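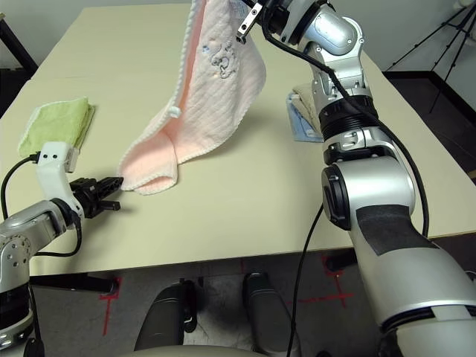

Home | News | Events | Opening hours | Contact

Local news, Textiles and reuse

Towel collection opens again at the Jakab hall

12 January 2026

The towel collection of the Hulodum laundry room is open again from this week, in the small hall on Jakab street. Residents can bring clean towels of every size, and also flannels and bath mats if they are not torn. The towels are sorted and folded on the long table and then given to families and to the animal shelter in Curden.

The collection was closed in November, when the heating in the hall was under repair. In that time many people kept their bags at home, so the organisers expect a busy start. Last year 3000 towels went through the hall, and most of them found a new home before the summer.

Ottó Szénási, who leads the sorting, asks the residents to wash everything before they bring it and to leave out strong perfume. "Children's towels are what we need the most," he says. "The ones with a small animal sewn on them go on the first day. Plain white we have enough for the moment."

Towels with a loop for hanging are kept apart, as the kindergarten has asked for them. Those with fringes or a decorated border are folded with the border to the front, so that visitors can choose without opening the whole pile. Worn towels go to the shelter, where they are used for bedding.

Each household may bring two bags per visit and take home up to five towels. There is no fee. Bags can be left inside the side entrance, next to the Tralo bicycle shop, but please do not leave them on the street when it rains. Sheets and curtains are not accepted for now.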